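Newsletter > Members > Round-up

Filed under: Home & Health

Clearing out the medicine cabinet before July

Quick one this time, I'm typing between two other things. The take-back box is at the Prosser Street library again, front desk, same spot as last year by the returns slot. Goes away at the end of July. After that you're driving out to Jastbridge, and parking there is what it is.

So. Medicine cabinets. Mine took one evening and most of the kitchen table. Bathroom shelf first, then the drawer under the phone, then the glove compartment (yes, the car counts, and the car is the worst place for it, all that heat). Found cough syrup from two apartments ago. Found three tubes of the same cream, all open. Found a thermometer I had already replaced.

What goes in the box at the library: pills, capsules, patches, creams, pet medicine. Keep liquids in their own bottles with the lid tight, and put that in a zip bag please. Desk staff had a sticky week last year and would rather not have anohter.

What doesn't go in: needles, inhalers, batteries, anything with mercury. Needles go to the Senus clinic, side door, they'll hand you a proper container if you ask. Inhalers too, same door.

Scratch your name off the labels. Black marker is fine. Leave the name of the medicine showing if you can.

Dates. Look on the end flap of the box, or the crimp at the bottom of a tube, that's where they hide. Month and year only usually means good through the end of that month. No date at all and you can't remember buying it, out. Drops are their own thing, eye and ear both. Lots of them have a shorter life once opened than what's printed on the carton, so read the leaflet, and write the day you opened it on the box. I never did this before. Doing it now.

Also had several notes asking about medicines brought back from trips or mailed over by family, with labels in another language. Same rules. Keep the carton, don't tip things into an unmarked jar. If you can't read it, take the whole box to a pharmacist before you use it or before you toss it, they can generally look up the ingredients. A phone translation is OK for finding the date, not great for doses.

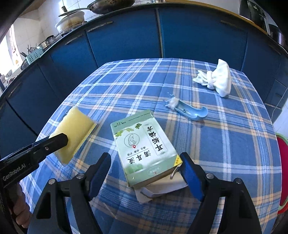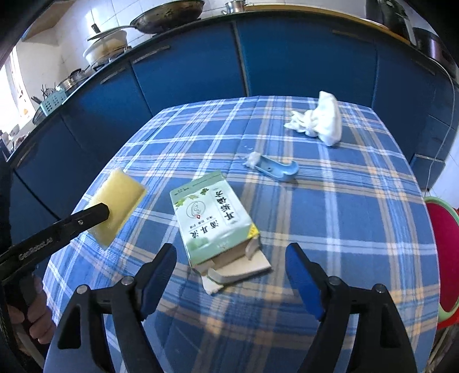 Box with Chinese labeling, on the blue plaid tablecloth.

Dwynwen Cadwaladr from the library desk says last year's box took in 914 items, which is up by 201 on the year before. She'd like to beat it. She'd also like people to stop leaving bags on the step after closing. Slot is for books.

Where to keep what's left: not the bathroom. Steam. A high closet shelf is better, or a kitchen cabinet well away from the stove, and a latch if there are little kids in and out. I've gone with a lidded bin from Jameo, cheap, fits about 3 cartons across. Adult stuff in one, kid stuff in another, bandages loose on top beacuse that's what everybody is grabbing for.

Small list for the inside of the closet door: who takes what, how much, any allergies, pharmacy number, poison control number. Big print. Sitters will thank you. Update it when something changes, mine still had a dog on it that now lives with my sister.

If you can't get to the library, call the desk before noon and ask about pickup. Limited spots. Senus residents, your building has its own drop-off this year, check the lobby board for hours, I don't have them yet and will send them round when I do.

Next issue: hoses, the seed swap leftovers, and the parking thing again. Corrections to me by the usual email.

Recent items
- Library summer hours, Prosser Street
- Jastbridge drop-off: what they take and what they don't
- Smoke alarm batteries, a reminder
- Seed swap: who still has tomatoes
- Senus clinic side door is open again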